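Wanted: people with ordinary hands for a gripper comparison (paid, July and August)

Posted 07/07/2023 by Hermenegildo Zavala

Hi! I run the little hardware test group at Stillow, and I'm looking for people who'd like to spend a few sessions picking things up with handheld grippers and then telling me which ones drove them nuts. You don't need to know a thing about robots. If you've ever made a bed, folded a towel or fished a sock out from behind a dryer, you have the background I'm after.

The short version of what we're doing: we have two finger designs for the same handheld gripper. One is called Markeo, and it's the older of the two, fairly stiff, with a squeeze that comes on early. The other is Drumiveck, which gives more at the tip and (in my opinion, so please ignore it when you come in) feels a bit vague until you get used to it. Both will end up on robot arms sooner or later. Before that I want to see how they behave in the hands of people who didn't design them, because the folks who did design them have been holding them so long that they steer around every flaw without noticing. I include myself in that!

Most of the work is with cloth. Sheets, shirts, pillowcases, dish towels, that kind of stuff. You hold a gripper in each hand, stand at the side of a bed or a table, and go through a list of small jobs: pick this up by a corner, pass it from one hand to the other, lay it flat, pull the wrinkles out, fold it in half. We do the whole list with one set of fingers, take a break, swap fingers and do it over. Rochelle Kasprzak sits in with a laptop and keeps track of drops and restarts. She's very relaxed about drops. Drop all you want, the drops are the good part.

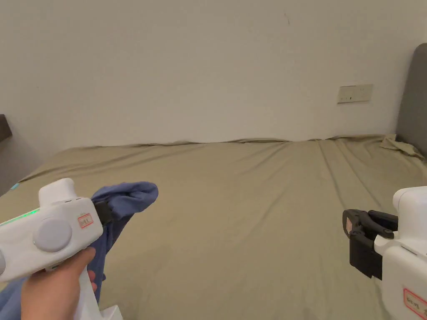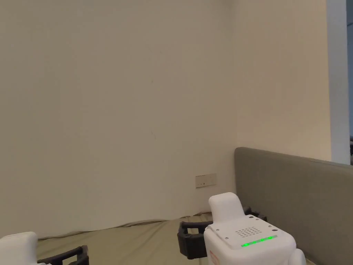
A session runs 2 hours with the break in it, and I'd like each person to come for three sessions if they can swing it. The first one is always kind of a mess, so please don't judge yourself by it. By the second you'll have opinions, and by the third you'll have strong opinions, and I want to hear those while they're fresh. We do a short talk at the end of each session, and I write down pretty much everything you say, including the swearing.

I'm looking for 12 people in this round. I'd love a mix: left-handers especially (we had hardly any last December and it showed), small hands, big hands, people who sew, people who clean houses for a living, people who hate housework. You need to be 18 or older and okay with being on your feet for most of an hour at a stretch. If you've got a wrist or shoulder problem, tell me first and we'll talk it over. It may be fine, we can shorten the list, but I don't want anyone going home sore.

Things people have asked me already:

Does it pay? Yes, $654 for all three sessions, paid after the last one. If you have to quit partway we pay for the sessions you did.

Will I be recorded? Yes. The recordings cover the cloth, your hands and whatever part of the room you happen to be facing. We don't need your face and we don't ask you to talk while you work, though plenty of people do. Rochelle will go over the consent form with you before you touch anything, and you can say no and leave with no hard feelings.

Are the grippers heavy? Not at first. Ask me again after forty minutes! That's one of the things we're comparing, so if your grip gets tired sooner with one set of fingers, say so right then and don't tough it out.

Can I bring a friend? To sign up, sure. To watch, no, sorry, it makes people hurry.

We're at 596 Magaña, second floor, use the side door and ring the bell marked Stillow. There's parking behind the building and the bus stops across the street.

To sign up, call the front desk or drop off a note there with your name, which hand you write with, and the times of day that suit you. Morning slots go fast and the late afternoon ones tend to sit there, so if you can do late afternoons you're pretty much in. I'll get back to everybody, even if this round is full, and Rochelle is already putting together a list for the next one, which will have kitchen stuff in it.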